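Home Guides Two-Arm Cells Faults Parts Contact

Tracing an intermittent wrist dropout on a two-arm cell

Last updated: July

This guide covers one fault: a gripper or wrist device that drops off the bus for a moment during a move and comes back without any help. The arm stops with a communication error, you clear it, and the cell runs again for an hour or a day. We had this on a pair of arms with Tronder wrist units and a Vunberg controller, and it took us far too long to find. The steps should carry over to other arms with external cabling.

What the fault looked like

The controller logged error 327, device timeout, on the right arm only. It came up during handover moves, when both grippers are close together and the elbows are folded. It never came up while jogging one joint at a time. We replaced the wrist unit first, and that was a mistake. The new one did the same thing the next morning.

Before you start

Stop both arms. Support the forearms with blocks or a strap before you cut motor power, as some joints have no brake and will drop. Lock out the supply. Keep hands out from between the grippers whenever power is on, including during the hold test below.

Tools: a multimeter with a min/max function, a small flat screwdriver, cable ties, a marker, and a spare wrist cable that you know is good.

Step 1. Save the log

Export the log before clearing anything. The Vunberg controller keeps the last 2000 entries and writes over the oldest ones, so a busy day can wipe out the first fault. Write down the joint angles at each timeout. If they fall close together, you are looking for a cable or a connector. If they are scattered all over, check the power supply first.

Step 2. Hold the pose

With the work area clear of people, drive both arms slowly to the pose where the fault shows up and hold them there. Use the reduced speed setting. Ours is capped at 15 percent. Leave the normal parts and bins in place, or the pose may not match the one that fails.

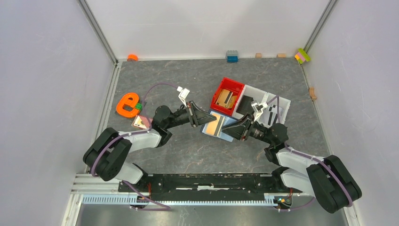
Hold for at least five minutes and watch the device status page. On our cell the status stayed good for most of that time, flickered once, and then stayed good again. That was enough to tell us the fault depended on position and did not need fast motion.

Step 3. Check the cable path

Power down and lock out again. Follow the wrist cable by hand from the gripper back to the base. Look for these:

- a tight bend where the cable leaves the connector
- a tie that pins the cable on both sides of a moving joint
- shiny or flattened spots on the jacket
- slack that can catch on a bin or on the other arm

We found a tie pulled too tight just past the elbow. With the arm straight it looked fine. With the elbow folded, all the pull went into the wrist connector.

Step 4. Measure while flexing

Unplug the cable at both ends and check each conductor with the meter set to min/max. Bend the cable gently near each connector while you watch the reading. A good conductor barely moves. One of ours jumped to over 375 ohms and fell back as soon as we let go. The break was inside the jacket, right behind the strain relief.

Step 5. Replace and reroute

Fit the new cable with the elbow fully folded and tie it in that position – if you tie it straight, it will be short when the joint bends. Leave a loose loop at the wrist, but keep it small enough that it can't reach the other gripper. We use Jolik soft ties near the joints and ordinary ties everywhere else. Mark the jacket at each tie so you can see later if it has crept.

Step 6. Test

Repeat the hold at reduced speed, then run the full handover program with no one inside the guard. Let it run through a shift before you call it fixed.

If the timeout comes back

Swap the left and right wrist cables. If the error moves to the other arm, the cable is bad. If it stays put, look at the base connector and then the Bensaid power board. Check the board's screw terminals for tightness with the supply locked out.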